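换掉老台灯里的开关和电线,顺便说说我怎么收拾小零件

上周末终于把书房那盏旧台灯修好了。这灯跟了我好多年,底座沉,灯臂能弯,唯一的毛病是开关越来越不听话,要按两三下才亮,有时候亮着亮着自己灭了。朋友劝我买新的,网上八十几块就有一盏挺好看的LED灯,可我就是舍不得它那个弯弯的灯臂嘛!于是拆开来修,一边修一边记了点笔记,整理出来给想自己动手的朋友参考。

先说清楚,我不是电工,只是喜欢折腾。下面讲的是带插头的普通台灯,墙里的线路、吸顶灯那些我一概不碰,你要是拿不准也请找师傅。

要准备的东西

十字和一字螺丝刀各一把,剥线钳,尖嘴钳,万用表,热缩管,新的线上开关(我买的是Jisik的,按键手感比较脆),两芯软线一段,另外还有绝缘胶布。线的长度量旧的就行,我多留了一巴掌长,后来发现留得很对,因为第一次剥皮我把铜丝剪断了好几根,只好整段剪掉重来。

万用表不用买贵的,能测通断、测电压就够。我那台是Aleksi Lindqvist搬家时留给我的,外壳上缠着一圈胶带,用到现在也没出过问题。他还留下半盒热缩管,粗的细的全混在一起,这次也用上了。

第一步:拔插头

拔下来以后把插头放在自己看得见的地方,我一般直接搁在手边的桌上。灯泡也拧下来,刚关的灯先等它凉透再碰。有人只关开关就开始拆,千万别这样,开关正是坏的那个呀。

第二步:拆之前先拍照

每拧开一层就用手机拍一张。旧灯的线颜色经常不标准,我这盏两根都是透明皮的,只有一根上面有一道细细的凸棱,用手摸才摸得出来。带凸棱的那根接的是灯座外圈,我在照片上画了个圈,又在线上绑了一小段红棉线。装回去的时候真的全靠它。

底座一般有一块绒布或者毛毡,用薄塑料片慢慢撬,别用刀,会划破。我这块毛毡粘得特别牢,拿吹风机热风吹了一会儿才松动,揭下来还掉了一个角,最后用白胶补回去的。

第三步:找毛病

万用表拨到通断挡,两支表笔分别搭在开关的两端,反复按。好的开关按下去会响,再按就不响,干脆利落。我那个按下去先滴一声,然后断断续续,手一抖就没了,毛病就在它身上。

再测线。一支表笔碰插头的一个脚,另一支碰灯座那一头对应的线,同时把电线从头到尾弯一遍。我弯到插头根部的时候蜂鸣器停了一下,说明里面有铜丝快断了,所以干脆连线带插头一起换。如果你家的只是开关坏,线皮又没发硬发裂,单换开关也可以。

第四步:接新线

剥皮剥到接线柱刚好能压住的长度,露出太多很危险。铜丝剥出来先顺着一个方向拧紧,弯成小钩,钩的方向跟螺丝拧紧的方向一致,这样越拧越服帖。反过来的话铜丝会被螺丝往外挤,我头一回就是这么弄散的。

新线穿灯臂是最磨人的一步。我的办法是拆之前就把新线的一头和旧线的一头用胶布缠在一起,从另一边抽旧线,新线就跟着进去了。胶布要缠得薄一点、尖一点,太厚会卡在弯头那里。我卡了两次,第二次滴了一点洗手液才滑过去(抽完记得把线擦干净再接)。

线进底座的地方原来有个打结的位置,一定照原样打回去。这个结是防止有人绊到电线时把力气全拽到接线柱上的。Apostolos Fragkou看了我的照片,第一句话就问我结打了没有,哈哈,还真是差点忘了。

第五步:管好小零件

修灯本身不难,难的是找螺丝!我这回前后至少有半个钟头是趴在地板上过的。后来总结了几条自己的规矩。

桌面先清干净,最好是浅色的,深色桌子就铺一张白纸。零件掉在上面一眼就能看见,连垫片都跑不掉。

用浅盘子,别用深碗。深碗里的螺丝得倒出来才找得到,一倒又滚得到处都是。浅盘子有一圈边挡着,手指一拨就行。

拆下来的东西按步骤分盘,第一层的放一盘,第二层的放另一盘,装的时候倒着拿。我以前喜欢按种类分,螺丝归螺丝,垫片归垫片,结果装的时候对着一盘长短不一的螺丝发呆。 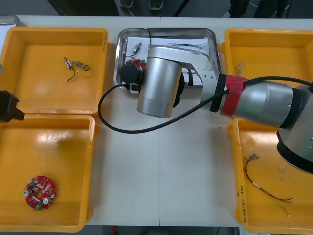
带着线头的零件单独放,别和螺丝混在一起,细线一勾就能带出来一串。盘子里贴一小条美纹纸写上“底座”“灯座”之类的字,隔天再接着修也不会糊涂。我有一回拆到一半去吃饭,吃完回来隔了三天才继续,多亏有这些小纸条。

还有,旧开关和旧线别马上扔,等灯修好用上几天再处理。我就是装完才想起旧线卡子还要用,又从垃圾桶里翻了出来……

第六步:通电之前再测一遍

灯泡先不装。开关按到开的位置,用万用表测插头的两个脚,应该是不通的,通了就说明有地方短路,赶紧拆开检查,千万别插电。然后开关保持不动,分别测每个脚到灯座对应触点,两边都要通。如果灯是金属外壳,再测插头的脚和外壳之间,也必须不通。全部没问题,再盖底座、装灯泡、插电。

灯泡别超过灯座上标的瓦数。我换的是LED泡,暖光的,晚上看书眼睛舒服多了。

几个常见的小状况

装好以后灯泡闪:先把灯泡拧紧一点试试,再断电检查灯座底部那个弹片是不是被压扁了。断电以后用小木片轻轻往上挑一点就行。

插头发热:立刻拔掉,多半是接触不好,插座和插头都要看看。

底座晃:毛毡没粘平,或者电线压在底下了。我这盏是后一种,重新理了一下线就稳了。

全部弄完花了我一个下午加一个晚上,熟手应该快得多。下次打算收拾厨房那盏夹子灯,弹簧松得夹不住架子了,等我找到合适的弹簧再来写。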